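조화는 왜 꽃집 쓰레기통에 안 들어갈까
교양 '생활과 소비' 개인 프로젝트 보고서

처음에는 주제를 '꽃 소비의 변화'로 잡았다가 교수님께 너무 넓다는 말을 듣고 한참 헤맸다. 그러다 2월에 할머니 댁에 갔는데 거실 장식장 위에 있던 장미가 내가 초등학교 때 본 바로 그 장미였다. 색이 좀 바랬고 꽃잎 사이에 먼지가 껴 있었지만 할머니는 버릴 생각이 전혀 없으셨다. 생화였으면 일주일이면 버렸을 텐데! 집에 오는 버스에서 주제를 바꿨다. 사람들이 조화를 언제 사고, 어디에 두고, 얼마나 갖고 있다가 어떻게 버리는지 알아보기로 했다.

조사 방법은 거창하지 않다. 온라인 설문을 돌려서 응답 100부를 받았고, 따로 인터뷰를 3명 했다. 설문은 학교 커뮤니티와 부모님 단톡방, 그리고 내가 알바하는 카페 Tastance 손님들께 부탁드렸다(사장님이 계산대 옆에 QR 코드를 붙여 주셨다. 감사합니다). 그래서 응답자가 20대 아니면 50대에 몰려 있고 가운데가 비었다. 30대 응답이 너무 적어서 연령별 비교는 중간에 포기했다. 이건 뒤에 한계점에서 다시 쓰겠다.

1. 조화를 사는 이유

설문을 만들 때 나는 당연히 '관리가 편해서'가 압도적일 줄 알았다. 실제로 제일 많이 고른 답이긴 했는데 주관식 답변을 읽다 보니 얘기가 훨씬 복잡했다. 고양이를 키워서 백합을 못 들인다는 사람, 꽃가루 때문에 재채기가 난다는 사람, 집에 해가 안 든다는 사람이 있었다. 특히 원룸 자취생들이 창문 방향 얘기를 많이 써 줬는데 나도 북향에 사는 입장에서 너무 공감이 갔다. 우리 집 스투키도 지난 학기를 못 넘겼다.

재밌었던 건 '생화가 죽는 걸 보기 싫어서'라는 답이다. 내가 만든 보기에는 없던 건데 기타란에 비슷한 말을 쓴 사람이 여럿이었다. 한 분은 "선물로 받은 꽃을 버릴 때 준 사람한테 미안하다"고 쓰셨다. 설문 보기를 만들 때 내 생각만으로 만들면 안 된다는 걸 여기서 배웠다. 다음에 하면 주관식으로 먼저 조금 돌려 보고 그걸로 보기를 만들 것 같다.

2. 어디에 두는가

놓는 장소는 거실, 현관, 화장실 순서였다. 화장실이 3등이라 좀 놀랐는데 창문 없는 화장실에 초록색이 하나 있으면 분위기가 다르다고들 한다. 듣고 보니 우리 카페 화장실에도 있었다. 매주 청소하면서도 그게 조화라는 걸 의식한 적이 없다.

인터뷰한 Oratile Mtshali 님은 교환학생으로 와서 기숙사에 사는데, 방을 자주 옮기다 보니 화분은 엄두가 안 나서 조화 한 다발을 갖고 다닌다고 했다. 방을 세 번 옮기는 동안 같은 꽃이 따라왔다고. 새 방에 들어가면 제일 먼저 꽃부터 꺼내 놓고 그다음에 이불을 편다고 해서 나는 그 순서가 너무 좋았다. 다발을 그대로 가방에 넣으면 줄기가 휘어서 이제는 줄기를 아래로 모아 쥐고 수건으로 감싼다고 한다.

3. 보관과 손질

이 부분은 원래 목차에 없었다. 그런데 '조화를 계절마다 바꿔 두나요?'라는 질문에 그렇다고 한 분들이 보관 얘기를 하도 길게 써 주셔서 따로 뺐다. 봄에는 튤립, 여름에는 수국, 겨울에는 빨간 열매 가지로 바꾼다는 분도 있었다. 안 쓰는 꽃은 상자에 넣어 옷장 위나 베란다에 둔다는데, 여기서 파가 갈린다. 종이 상자파는 값이 안 들고 버리기 쉽다고 하고, 투명 상자파는 안을 볼 수 있어서 매번 뚜껑을 안 열어도 된다고 한다. 나는 자료를 정리하면서 투명 상자파로 넘어갔다.

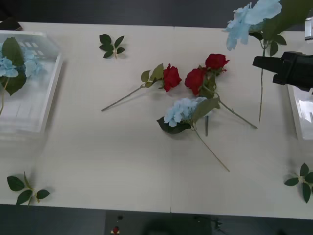 그림 1. 투명한 보관 상자에 든 연한 파란색 수국 조화와 흰 탁자 위의 잎 가지

수국은 보관하기 까다로운 꽃으로 자주 언급됐다. 작은 꽃잎이 여러 송이로 뭉쳐 있다 보니 위에 뭘 얹으면 눌린 자국이 남는다는 것이다. 눌렸을 때는 헤어드라이어를 약하게 틀고 멀리서 쐬어 가며 손가락으로 펴면 된다고 하는데, 너무 가까이 대면 오그라든다는 경고도 같이 있었다. 잎이 빠지는 것도 흔한 불만이다. 빠진 잎을 그때그때 다시 끼우는 사람이 있고, 봉지에 모아 두기만 하고 결국 안 끼우는 사람이 있다. 나는 어느 쪽일지 안 해 봐도 알 것 같다.

먼지 터는 방법은 의견이 제일 많았다. 부드러운 붓, 안 쓰는 화장 브러시, 샤워기, 굵은소금과 같이 비닐봉지에 넣고 흔들기까지 나왔다. 소금 방법이 궁금해서 할머니 장미로 직접 해 봤다. 봉지에 꽃 머리를 넣고 굵은소금을 한 줌 넣은 다음 입구를 쥐고 흔들었더니 소금이 회색이 됐다. 진짜로 회색이다! 다만 꽃잎 사이에 낀 소금 알갱이를 빼내는 데 시간이 꽤 걸렸고 할머니는 옆에서 그냥 물로 씻지 그러냐고 하셨다. 천으로 된 조화는 물에 담그면 색이 빠질 수 있다고 해서 물은 안 썼다.

4. 파는 쪽 이야기

동네 인테리어 소품 가게 Gillus에서 일하는 Mandla Matlala 님을 만났다. 한가한 시간에 오라고 하셔서 오후 2시쯤 갔는데 전혀 한가하지 않으셔서 포장하시는 옆에 서서 질문했다. 가게에서 제일 꾸준히 나가는 건 꽃보다 잎이라고 한다. 유칼립투스나 올리브 가지처럼 초록색만 있는 것들. 꽃은 취향을 타는데 잎은 어디에나 어울리고, 손님들이 생화에 조화 잎을 섞어 꽂는 경우도 많다고 하셨다. 생각도 못 한 조합이라 메모에 별표를 세 개 쳤다.

가격에 대해서도 여쭤봤다. 손님들이 제일 자주 하는 말이 "가짜인데 왜 이렇게 비싸요?"란다. Mandla 님은 꽃잎 가장자리 색이 자연스럽게 빠지는 제품은 손이 더 많이 간다고 설명하시고는, 그래도 대부분 한 바퀴 돌고 싼 걸 집으신다고 웃으셨다.

반대쪽 얘기도 듣고 싶어서 생화만 파는 꽃집 Mabaso에도 갔다. 사장인 Pravesh Mabaso 님은 조화를 경쟁 상대로 생각하지 않는다고 딱 잘라 말씀하셨다. 생화를 사러 오는 사람은 날짜가 정해져 있는 사람이라는 것이다. 생일, 졸업식, 병문안. 조화는 날짜 없이 산다. 설문을 다시 들춰 보니 조화를 산 계기에 '특별한 계기 없음'이 제일 많아서 이 말씀이 꽤 맞는 것 같다. 대신 졸업식 시즌에 비누꽃은 좀 신경 쓰인다고 덧붙이셨다.

5. 버릴 때

제일 쓰고 싶었던 부분인데 자료가 제일 부족하다. 조화를 버려 본 적이 있다고 답한 사람은 100명 중 13명뿐이었다. 나머지는 아직 갖고 있거나, 누구를 줬거나, 어디 있는지 모른다고 했다. '어디 있는지 모름'은 농담으로 넣은 보기였는데 고른 사람이 꽤 있어서 반성했다.

버려 본 사람들도 어떻게 버리는지 헷갈렸다고 한다. 꽃잎은 천이나 플라스틱이고 줄기 안에는 철사가 들어 있는 경우가 많다. 철사를 빼서 따로 버렸다는 분이 한 분 계셨고 나머지는 그대로 종량제 봉투에 넣었다. 나도 실험 삼아 다이소에서 산 해바라기 한 송이를 분해해 봤는데, 줄기 겉을 벗기는 데만 한참 걸렸고 손톱이 부러졌다. 재질이 이렇게 섞여 있으면 집에서 분리배출하는 건 현실적으로 어렵다고 느꼈다. 배출 기준은 지역마다 안내가 다를 수 있으니 이 보고서만 보고 버리지는 말아 주세요.

중고 거래는 의외로 많지 않았다. 먼지 때문에 남이 쓰던 건 꺼려진다는 답이 많았고, 결혼식이나 촬영에 한 번 쓴 것은 괜찮다는 답이 있었다. 같은 조화인데 남의 집 거실에 있던 건 싫고 남의 결혼식에 있던 건 괜찮다니 이 심리만 따로 조사해도 보고서 하나가 나올 것 같다.

6. 한계점과 느낀 점

앞에서 말한 대로 응답자가 내 주변에 치우쳐 있다. 성별도 여성이 훨씬 많았다. 그리고 '조화'라는 말을 어디까지로 볼지 처음에 안 정해서 드라이플라워나 프리저브드 플라워를 떠올리고 답한 분들이 섞여 있다. 주관식을 읽다가 "향이 날아가서 버렸어요"라는 답을 보고 아차 싶었다. 설문 첫 장에 정의 한 줄만 넣었어도 됐을 일이다.

비용도 못 다뤘다. 생화를 매달 사는 것과 조화를 한 번 사는 것을 비교하는 표를 만들다가 생화 값이 계절마다 너무 달라서 접었다. 시간이 더 있었으면 Pravesh 님 가게 가격표를 달마다 받아서 해 봤을 텐데 섭외를 늦게 한 내 잘못이다.

그래도 질문을 하나 건진 건 있다. 조화를 오래 쓰면 환경에 나은지, 아니면 버릴 때 문제가 더 큰지. 이번 조사로는 답을 못 하지만 최소한 사람들이 조화를 생각보다 훨씬 오래 갖고 있다는 건 알게 됐다. 할머니 장미는 소금으로 씻은 뒤에 다시 장식장 위에 올려 두었다. 할머니는 전보다 색이 연해진 것 같다고 하시는데 나는 잘 모르겠다.

도와주신 분들: 인터뷰에 응해 주신 Oratile Mtshali, Mandla Matlala, Pravesh Mabaso 님, 설문 문항을 두 번이나 읽고 고쳐 준 조교 Subbarao Poojary 님.

부록: 설문 문항 전체와 인터뷰 메모는 과제 게시판에 따로 올렸습니다.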